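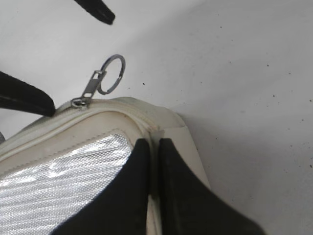 02/03/2020. Robotics club, zipper task. Thread, mostly for Minoru Mizuno's section, who take over the bench next.

1/ Goal: two arms, one zippered bag, zipper opened along the full track. Rings on the pulls give the fingers more to hold than the bare tab does.

2/ Scoring, per Evdokia Kyriakidis: 3 points for a grasp on the ring, 3 for clearing the first corner, 3 for a full opening. Max 9. Dragging the bag off its start pose scores zero.

3/ Start pose is the bag near the middle of the table, zipper side to the front, both arms raised and clear.

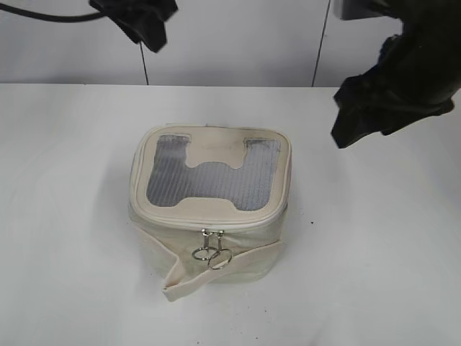
*Start pose. Two pulls, rings overlapping, strap in front.*

4/ The overlapping rings are the hard part. Closing on one tends to bring the other along. Ebony Mahuika wants a separate step to part them. I would sooner approach from the side. Both go in the November plan.

5/ Corners. The track bends there and the pull direction has to bend with it. A straight-line pull lifts the lid and the fabric bunches ahead of the slider. 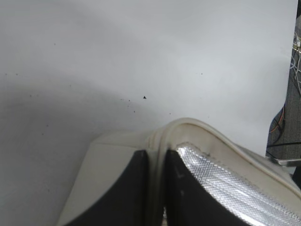

6/ So the second arm has to hold the body near the bend while the first one pulls. Nizar Yammine is writing the handoff. Waypoints are in the team folder under "findale".

7/ Target is 100 logged trials per approach, same bag, same lighting. Do not swap bags halfway through a set.

8/ Log failures with the step number. "Did not work" is not a log entry.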